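»Rechnen Sie mir das mal vor«

Ein Gespräch über einen Roboter zur Miete, über Stoffhüllen und über Angebote, in denen das Wichtigste unter »Sonstiges« steht 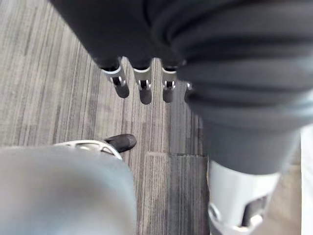
Dalal Hamdan hat das Angebot ausgedruckt und mit Bleistift bearbeitet. Viele Fragezeichen am Rand, ein paar Unterstreichungen, auf der letzten Seite ein Kreis um das Wort »Einrichtungsphase«. Sie leitet den Innendienst bei Akport, einem Dienstleister für Bürogebäude, und soll ihrer Geschäftsführung bis Dezember sagen, ob sich der Mietroboter von Prenov für die Abendschicht lohnt. Stühle rücken, Liegengebliebenes aufheben, Papierkörbe an den Flur stellen. So steht es im Prospekt.

»Ich habe nichts gegen Maschinen«, sagt sie. »Wir haben Scheuersaugautomaten, die laufen seit Jahren, da redet kein Mensch drüber. Aber bei denen wusste ich nach einer Stunde, was sie können. Hier weiß ich es nach zwei Terminen immer noch nicht.«

Zwei Vorführungen hat sie sich angesehen, beide in den Büroräumen des Anbieters in Okcombe. Bei der ersten habe Ziad Hourani vom Vertrieb fast durchgehend geredet, bei der zweiten habe sie darum gebeten, einfach zuschauen zu dürfen. »Das war lehrreicher. Da sieht man, wie lange so ein Arm braucht, bis er sich für einen Gegenstand entschieden hat. Ich stand daneben und hätte dreimal zugreifen können.«

Ob das nicht unfair sei, ein junges Produkt an einem geübten Menschen zu messen? Sie zuckt mit den Schultern. »Abgerechnet wird es doch auch so. In der Kalkulation steht er als Ersatz für eine halbe Kraft. Dann messe ich ihn an einer halben Kraft.«

Wir kommen auf die Hände. Einzelne Metallfinger mit sichtbaren Gelenken, der Arm darüber in dunkelgrauem Stoff. Hamdan hat nach der Hülle gefragt, weil sie aus ihrem Beruf weiß, was mit Stoff in Gebäuden passiert. »Er legt sich in Falten, und in den Falten sammelt sich Staub. Also: Kann man das abnehmen? Kann man das waschen? Wer macht das, und was kostet die zweite Garnitur, wenn die erste in der Maschine ist?« Hourani habe versprochen, die Antwort nachzureichen. Gekommen ist bisher eine Mail mit einem Link zum allgemeinen Datenblatt, in dem die Hülle nicht vorkommt.

Bei den Fingern selbst ist sie milder. Die Gelenke fand sie ordentlich gemacht, soweit sie das beurteilen kann. Ihr Kollege Munther Farah, Techniker und bei der zweiten Vorführung dabei, sieht es strenger. »Offene Gelenke über einem Teppichboden, da denke ich an Fasern, an Haare, an Büroklammern«, sagt er am Telefon. »Das muss kein Problem sein. Ich hätte nur gern eine Zahl, nach wie vielen Betriebsstunden da jemand mit dem Pinsel ran muss.« Die Zahl gibt es laut Prenov »projektabhängig«.

Über dieses Wort kann sich Hamdan länger aufregen. Das Angebot hat 27 Seiten, und sie hat den Verdacht, dass man es auf zwei hätte unterbringen können, wenn alles Projektabhängige herausgefallen wäre. Projektabhängig sind die Anlernzeit, die Ersatzteile und die Frage, ob nachts jemand erreichbar ist. Fest steht die Monatsmiete.

Gibt es etwas, das sie überzeugt hat? Sie überlegt. Der Ton des Technikers, sagt sie dann. Bilal Srour, der die Maschine bei der zweiten Vorführung bedient hat, habe auf die Frage nach dunklen Gegenständen auf dunklem Boden ohne Umschweife gesagt, das sei schwierig. »Mit dem würde ich einen Vertrag machen. Mit dem Prospekt nicht.«

Wir verwenden Cookies, um unsere Inhalte für Sie zu verbessern. Einstellungen ansehen | Alle akzeptieren

Einen Probebetrieb schließt sie nicht aus. In Abu Hammour betreut Akport eine Etage, die abends leer ist und durchgehend Teppichfliesen hat – dort könnte man es versuchen, ohne dass jemand über ein Kabel fällt. Ihre Bedingung: Prenov zahlt die Einrichtung, und Tarek Darwish, der die Abendschicht dort seit Langem führt, schreibt jeden Eingriff auf. Jedes Mal, wenn einer hingehen und nachhelfen muss, kommt ein Strich auf den Zettel.

Und wenn der Anbieter ablehnt? »Dann weiß ich ja, was er selbst von seinem Gerät hält.« Sie faltet den Ausdruck zusammen und sucht ihren Bleistift. Den Rückruf von Hourani erwartet sie noch am Nachmittag, gegen die Hüllenfrage hat sie schon ein zweites Ausrufezeichen gesetzt.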